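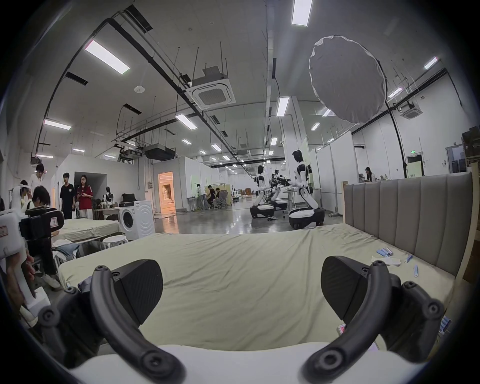 Re: Sheets and folding, Nendcombe house list

The pale green sheets can stay on both beds through September. They crease a lot, but they come up fine if you pull the corners tight before you start putting things on them.

Please clear the small stuff off the bed by the headboard before you fold there. Tubes, cards and packets go in a tray on the low table. The pile of denim and white clothes on the other bed still has to be sorted.

An earlier message asked:

> Do we fold on the bed or wait for the Farari table? The shirts keep sliding, and I have 80 pieces to get through by 6. Also, is the washer free after 3?

Fold on the bed. The table order with Çetinkaya is delayed and I have no new date for it.
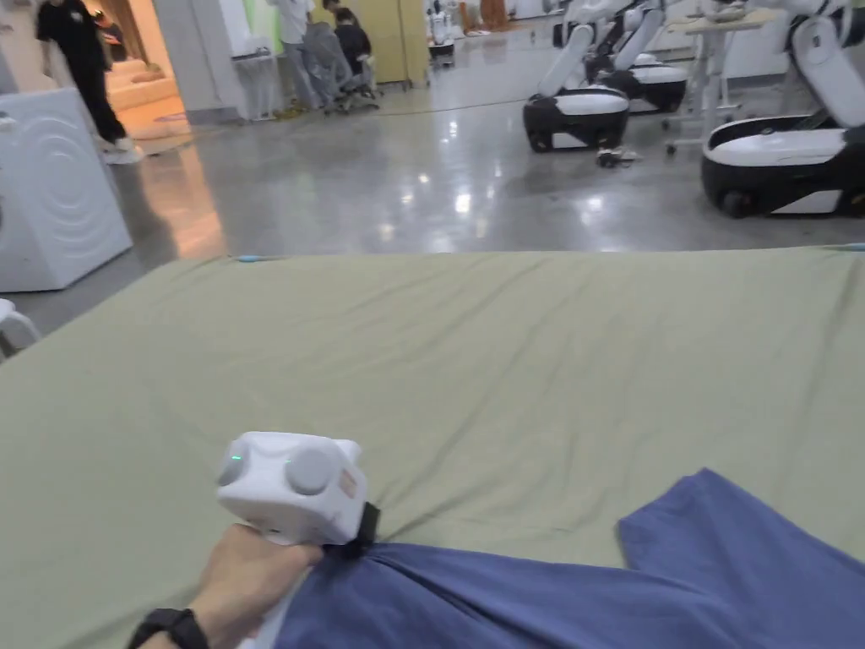

*Posted by the laundry desk, Dotuteo*

For blue items, lay the piece flat on the green sheet first and smooth it out from the middle. Take it by a corner, bring the edge across, then fold in the sleeves if it has them. Bunched pieces go back to the start of the pile.

The washer is free after 3. Run denim on its own and keep each load to 8 pieces. Leave the stool by the bed, and keep the floor in front of the washer door clear so it can open all the way.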